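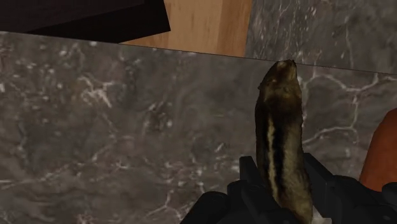 Kikholm 갤러리: 주방 시뮬레이션의 계획기와 인식 모듈

Kikholm은 Wenden에서 개발 중인 조작 계획 소프트웨어입니다. 인식 모듈 Hegyi가 물체의 자세와 대략적인 외형을 넘기면, Kikholm이 접근 경로와 파지 자세를 계산하고 제어기로 보냅니다. 이 페이지에는 주방 장면에서 작업한 화면을 모았습니다. 장면 파일과 물체 배치는 Jarnel 도구로 만듭니다.

맨 위 화면은 손목 쪽 시점입니다. 두 손가락 사이에 길쭉하고 얼룩진 물체가 있습니다. Hegyi는 이런 물체를 색으로 분류하지 않고 윤곽의 긴 축부터 구합니다. 표면 무늬가 불규칙하면 색 기반 분할이 물체를 여러 조각으로 나누는 일이 잦았기 때문입니다. 긴 축이 정해지면 손가락이 닫히는 방향을 그 축에 수직으로 맞춥니다. 대리석 무늬 상판도 분할에 영향을 줍니다. 밝은 줄무늬가 물체 경계로 잡히는 경우가 있어 깊이값이 상판 평면과 일치하는 픽셀은 먼저 제외합니다.

장면과 충돌 모델

계획기는 상판 위의 물체를 모두 장애물로 등록하고, 목표로 지정된 물체만 파지 단계에서 충돌 검사 대상에서 뺍니다. 물체별 충돌 형상은 볼록 껍질로 단순화합니다. 병처럼 목이 가는 물체는 볼록 껍질 하나로 처리하면 주변 공간이 지나치게 막히므로 몸통과 목을 나누어 등록합니다. 거치대 종류는 아직 상자 하나로 처리합니다.

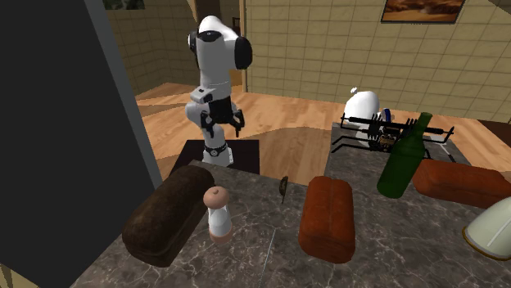
조리대 건너편의 로봇 팔. 그리퍼는 열린 상태이고, 앞쪽에 빵 덩어리들과 기울어진 녹색 병이 있다.

이 배치에서는 병과 그 뒤의 검은 거치대가 화면에서 겹칩니다. 한 시점의 깊이 영상만 쓰면 두 물체가 하나로 묶일 수 있습니다. Hegyi 3 버전부터는 시점별 결과를 합친 뒤에 물체 번호를 붙입니다. 합치는 과정에서 계산 시간이 늘었고, 이 부분은 아직 줄이지 못했습니다.

접근 경로

파지 자세 후보가 나오면 Kikholm은 각 후보의 위쪽에 대기 자세를 하나씩 두고, 거기서 직선으로 내려갈 수 있는지 확인합니다. 직선 하강이 안 되는 후보는 버립니다. 상판 앞쪽 모서리에 가까운 물체는 손목이 상판 밖으로 나가도 되므로 후보가 많이 남는 편입니다. 벽 쪽 물체는 팔꿈치 자세에 따라 후보가 크게 줄어듭니다.

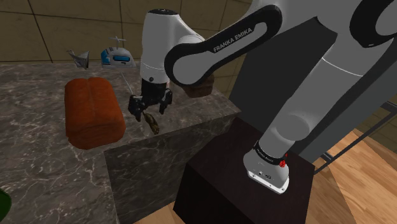

하강 구간에서는 속도를 낮추고 손가락 끝과 상판 사이의 거리를 매 주기 다시 계산합니다. 낮은 물체는 여유가 적어서 처음에는 손가락 끝이 상판에 닿아 정지하는 기록이 많았습니다. Yasuo Murakami가 제어기에 수직 방향 순응 항을 넣은 뒤로는 가벼운 접촉이 생겨도 동작이 이어집니다. 이 항의 계수는 설정 파일에서 바꿀 수 있고, 기본값은 모든 장면에 같이 적용됩니다.

시험 기록

배치 4종에서 시뮬레이션을 957회 실행했고, 그중 791회가 목표 물체를 들어 올리는 데까지 완료되었습니다. 나머지는 파지 후보가 없어 중단된 경우와 들어 올리는 중에 물체가 빠진 경우로 나누어 기록했습니다. 중단된 실행은 후보 목록과 충돌 검사 결과가 로그에 함께 남으므로 Jarnel에서 같은 배치를 불러와 다시 돌려볼 수 있습니다.

거치대 형상을 막대 단위로 나누는 작업은 6월 갱신에 넣을 예정입니다. 그때 같은 배치로 시험을 다시 하고 화면도 이 페이지에 추가합니다.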